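Fonwood Community Help > Food & Garden > Vegetables

Eggplant always bitter and soaks up all the oil, what am I doing wrong

Asked 2019-08-24
745 views, 2 answers

Ok so I get a veg box from Plomo and every summer it's eggplant, eggplant, eggplant. I want to like it. Tried it three ways now. Fried in slices, drank up half a bottle of oil and still tough in the middle. Roasted in cubes, skin like leather. Then a sort of stew with canned tomatoes which was ok but had that bitter thing at the back of your throat.

My mother in law salts hers for ages, my neighbor says salting is pointless with modern ones. Who is right? Also do you peel or not. And where do I keep them, fridge or counter? Mine go brown and spongy inside in a few days. Apples in the same box last forever so I just leave everything out together on a plate.

Regular oven, one decent skillet, no grill. Kids will eat it if it's soft and not slimy. Thanks

Answer 1 (accepted)

Lots of questions here, going fast, on my lunch break.

Storage first bc I think thats half your problem. Get the eggplant away from the apples. Apples give off ethylene gas and eggplant doesn't like it, goes brown and soft quicker. Counter is fine for a day or two if the kitchen is cool. After that the fridge, in the warmest part, loose paper bag, use it soon. Very cold fridge = pitted skin and brown seeds.

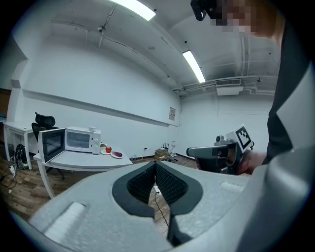
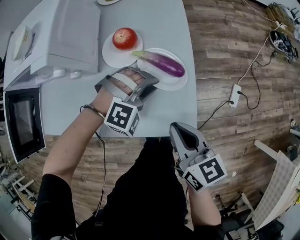
Picking. You can't pick with a veg box I know but use the youngest ones first. Should feel heavy, skin tight, springs back when you press. Big old seedy ones are the bitter ones. If you cut it and the seeds are dark brown, cook it today or chuck it.

Salting. Both right, sort of. Small fresh one, skip it. Big one, or if you're frying, salt the slices, leave 15 minutes at least, longer is better, then press hard with a dish towel. Helps with bitterness a bit and with the oil a lot. Go easy on salt later.

Oil. Brush it on, don't pour. It's a sponge, if you keep topping up it keeps drinking. Pan properly hot before anything goes in. Or microwave the slices on paper towel first, few minutes, collapses them, then fry. Sounds wrong, works great.

Roasting: cubes too small or oven too low is my guess. 425, big chunks, don't crowd the tray. Or do halves, score the flesh crisscross, oil on the cut side, cut side down till it slumps. Scoop it out and the skin doesnt matter. Garlic, lemon, done. My kids eat that one on toast.

Peel if it's old or thick skinned. Otherwise stripes with the peeler, leave half on so it holds together.

Comment: did the halves tonight and they WENT. Moved the apples too. thank you!!

Comment: Does the microwave thing work for lasagna?

Comment: yes, better than frying for lasagna imo

Answer 2

Never salted one in my life. Bitterness is bred out of most of them now. Just grow Drilis if you have room for a pot, long thin type, hardly any seeds. Start seeds indoors in January if you have a sunny window and put them out when nights are warm. I get my seed from Quansah, 10 in a packet, usually most come up.

Also cook it longer. Whatever you think is long enough, longer. Undercooked eggplant is squeaky and horrible, can't really overcook it in a stew.

Comment: January is way early unless you have lights, mine got leggy and fell over

Comment: depends where you are I guess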